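Call for Participants: Teleoperation Demonstrators, Bondthorpe Site

Posted Jun 2, 2019

Trallico is looking for people to operate a two-armed robot by remote control and perform everyday tabletop tasks with it, over and over, so that a control program can be trained on the recordings. The sessions take place at our Bondthorpe site. This call covers the summer round of the Mwakyusa study.

Please read the whole page before you apply. We lost a good number of people in the first week of the last round, mostly because the advertisement had made the work sound like a science fair. It is repetitive seated work with short breaks. Some people like it very much and some are bored by lunch.

What we are trying to find out

The usual claim is that if you show a robot a task enough times, it will learn the task. We are not convinced that this is true in the form it is usually stated. A program trained on recordings from one skilled operator often does well on the same table with the same cup and then fails when the cup is moved a hand's width to the side. When that happens the standard answer is to collect more recordings. Maybe so. It may also be that a few recordings from many different people are worth more than a great many from one, or that hand guiding (taking hold of the arm and moving it yourself) gives cleaner data than remote control for some tasks and worse data for others. We have read confident statements in both directions and would like to see numbers.

For that reason the study compares operators as well as methods. You do not need to be good at this. We need slow people, left-handed people, people who play video games and people who have never held a controller. If you have worked with robot arms professionally you are welcome to apply, but places for experienced operators are limited and will probably fill first.

The tasks

There are 4 task families in this round: pouring, folding, sorting, and opening and closing containers. Each participant is assigned two of them. You cannot choose, although you can tell us if there is one you would rather not do and we will try to take it into account.

A single recording, which we call a run, begins when you press the foot pedal and ends when you press it again. Most runs are short. You then mark the run as good, bad or unsure. Please do not mark a bad run as good because it was nearly good. We check, and we would much prefer an accurate record of failures to a folder of flattering ones. Your pay does not depend on how many good runs you produce. We tried a bonus for that once and it taught people to be generous with the rating button.

The target for the whole round is 1,000 accepted runs per task family. Whether that is enough for the program to learn anything useful is an open question, and the result will be written up either way.

How the control works

You sit at a station with two hand controllers, one for each arm. Move your hand and the gripper on that side moves; squeeze the trigger and it closes. There is a small delay. You will feel it most in the first hour, when nearly everyone overshoots. There is no sense of touch through the controllers, so you judge your grip by eye, and this is harder than it sounds with soft or see-through objects.

For the hand-guided sessions you stand at the table and move the arms directly. The arms are set to a low speed and force limit during these sessions, and a member of staff is at the stop button the whole time.

Who can apply

You should be 18 or older, able to sit for up to an hour at a stretch, and able to see a tabletop clearly, with glasses or contacts if you wear them. You need the use of both hands for remote control. If you have limited movement in one hand, please write to us anyway, as there may be one-arm tasks later in the round. Participants with a heart pacemaker or similar implant should mention it before the first visit so that we can go over the equipment list with them.

No degree is required. Please do not send a cover letter about your passion for artificial intelligence. Two or three plain sentences on why you can keep attention on a dull job will do more for you.

Time and pay

Each participant comes in for 3 sessions, spread over at least two weeks in June. Sessions are half a day each. The first includes training, and training time is paid like any other time. The full payment is $265, made after the last session. If you stop early you are paid for the sessions you attended, including any you left partway through. You do not have to give a reason. 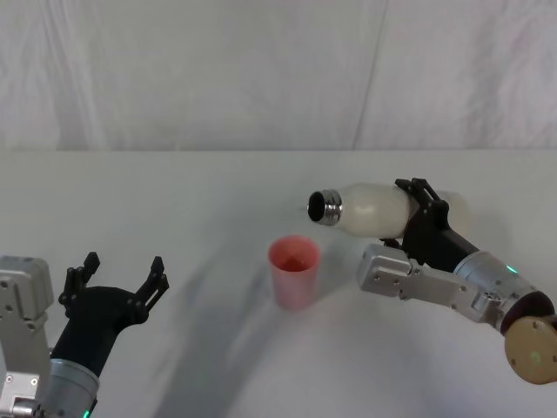
Do I need any programming experience to take part?

None at all. The station is set up before you sit down, and the only controls you use are the two hand controllers, the foot pedal and the rating buttons.

What we record and what we keep

We record the arm positions, the gripper openings, the views from the cameras at the robot, and your rating of each run. Audio is not recorded. Hand-guided sessions will show your hands and forearms, so please leave off rings and bracelets if you would not want them seen. Recordings are stored under a number. The list that ties numbers to names is kept separately and destroyed when the round closes.

Accepted and rejected runs may both be shared with our partner on the study, Todberg, which is building a second station and wants to test whether recordings made on our arms are any use on theirs. We have our doubts about that as well. You can take part without agreeing to this sharing; there is a separate box for it on the consent form.

What you should not expect

You will not be writing software, and you will probably not see the trained robot perform your task. Training is done after the round is over. Participants who want the results can leave an email address and will be sent the report, including the parts that did not work. Taking part does not lead to a job offer, though we do advertise operator posts now and then and former participants may apply like anyone else.

How to apply

Fill in the short form at the Bondthorpe front desk or ask for it by email. Address questions to Faith Nzioka, who runs the scheduling for this round. Tell us which half days you can make, whether you are left- or right-handed, and whether you have used a robot arm or a game controller before - a simple yes or no is fine for both. We answer every application, usually within a week. Places are given out by group until each group is full, so a late application from a left-handed beginner may well get in ahead of an early one from an engineer.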